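Progress report to the Grumetti fund, second period
Project: Kaltero, pick-and-place software for low-cost arms
Prepared by Jonalyn Fajardo, 7 Aug 2021

Work in this period covered the joint controller, grasp selection and the logging tools. Hardware was frozen at the start of the period and is outside this report.

Control. The old position loop sent each joint its final target and let the servos find their own way. It has been replaced with a trajectory generator that limits acceleration per joint and sends set points at 90 Hz. Overshoot at the elbow was the main complaint in the last report. It is lower now, but it has not gone away when the arm is stretched far out, and the gravity term for that range is still a lookup table that Florante Dimaculangan filled in by hand. A fitted model is planned for the next period.

Perception. Segmentation runs on color and edges only. Single bricks on the bare table are separated reliably. Stacks are harder: the detector tends to return one box for the whole stack, and the grasp planner then aims at the middle of it. We added a rule that splits a box wherever the color changes along its height. The rule fails when two neighboring bricks are close in color, and it splits the toy vehicle into pieces that do not exist. A per-class exception is in place for the vehicle. We do not consider this a fix.

Planning. The planner now checks the path of both fingers against nearby objects before it lowers the gripper. Planning time per pick went from 41 ms to about 18 ms after collision shapes were cached between cycles. Drop positions over the bin are still chosen from a fixed grid with no check for what is already inside.

Tooling. Logs from the controller, detector and planner now share one clock and can be replayed offline. Noel Ambrosio wrote the replay viewer. Two open defects remain: the viewer drops the last entry of a run that was stopped by hand, and export fails on file names with spaces.

Workspace with the arm, toy objects and bin:
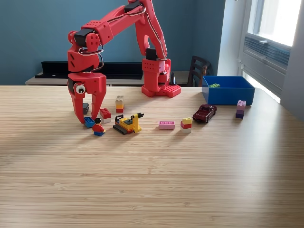
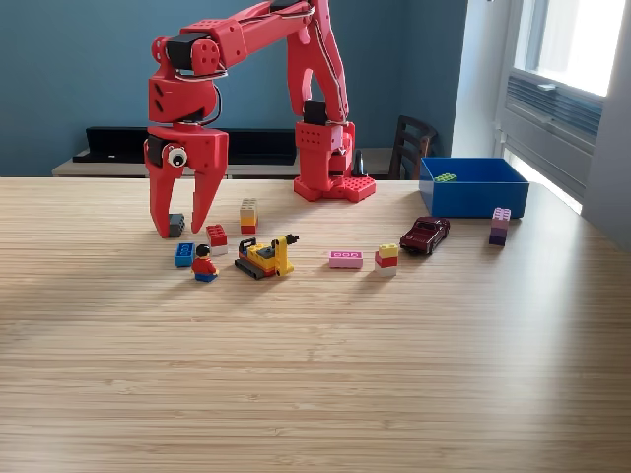
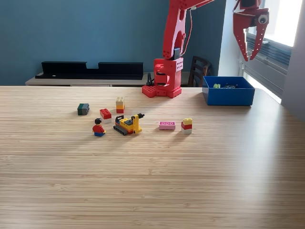 Jennylyn Gatchalian replied on the draft that the color-split rule should not be carried into the next period in any form. In her view the exception for the vehicle will be followed by one for every new object, and the time is better spent on a small depth-based segmenter, even if single bricks get slightly worse at first. She also asked that the drop grid be replaced before any more work goes into planning time, and that the gravity model be reported with its error at full reach.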